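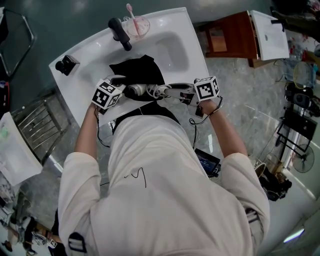 Hard water and matte black taps - what are people using?

hekwood_lass
We moved to Hekwood in July and the water is very hard. The bathroom has a matte black tap on a white basin. Within a fortnight there was a chalky ring at the bottom of the column and a crust on the end of the spout. The old house had chrome and I used vinegar on it for 17 years without a problem. My sister says vinegar will ruin a black finish. Is she right? I don't want to replace a tap that cost £80.

Aiman Simanjuntak
She is partly right. It depends on the finish. Powder coat and paint don't like acid left on them. The harder plated finishes will stand a short wipe with weak vinegar if you rinse straight after. Do you know the make?

hekwood_lass
No, it came with the house. There's nothing stamped on it that I can find.

pipe_and_slippers
Then treat it as paint. Warm water, a drop of washing-up liquid, soft cloth, dry it every time. Drying is what counts. Scale is what is left when the water evaporates, so if no water sits there you get no scale.

mawar_s
I dry mine last thing at night and it has been fine for two winters. I use a dark cloth because the white ones showed every mark. An old cotton T-shirt cut up works as well as anything you can buy. 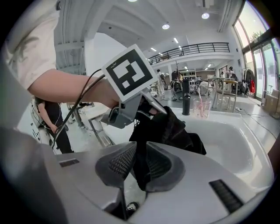 Black cloth, all folds.

pipe_and_slippers
Cotton is fine. Avoid microfibre on matte black, it polishes the high spots and you end up with shiny patches.

Aiman Simanjuntak
I don't agree with that. I fit bathrooms around Skadness and I have used microfibre on matte taps for years. The shiny patches come from cream cleaner and from people pressing too hard. A clean microfibre with plain water does no harm.

pipe_and_slippers
My own tap in the downstairs loo says otherwise. It never had cream cleaner near it.

Aiman Simanjuntak
Fair enough, it may have been a softer coating. I still wouldn't tell everyone to throw theirs out.

giden_tenant
Has anyone fitted a softener? We were quoted £400 plus £100 for fitting, which seems a lot to save wiping a tap.

mawar_s
You wouldn't buy it for the tap. It helps the boiler, the kettle and the shower screen too. We looked at one when we lived in Latuheru and decided against it as we were renting. If you own the place and mean to stay, it's worth pricing up.

Don't forget the overflow hole while you are cleaning. People do the tap and the bowl and leave that, and then wonder why the basin smells.
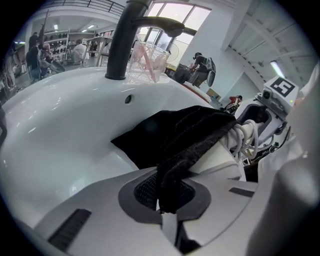
I pour a jug of hot soapy water down mine once a month and go round the inside with a bottle brush. The thin ones sold for baby bottles fit most basins.

hekwood_lass
I have never once cleaned the overflow. Will do it tonight. What about the crust already on the spout, though? Soap isn't shifting it.

Aiman Simanjuntak
Soak a bit of kitchen roll in warm water, wrap it round the end and leave it for an hour, then rub with your thumb. If that fails, try one part vinegar to four parts water on a cotton bud, on the crust only. Two minutes, then rinse and dry. Test it round the back first. Don't use a scourer or anything gritty.

pipe_and_slippers
Some spouts have an insert that unscrews. If yours does, take it out and soak it in neat vinegar on its own, well away from the black part.

hekwood_lass
It does unscrew. It was full of grit. It's in a mug of vinegar now and I've put the wet kitchen roll round the spout.

giden_tenant
Label the mug.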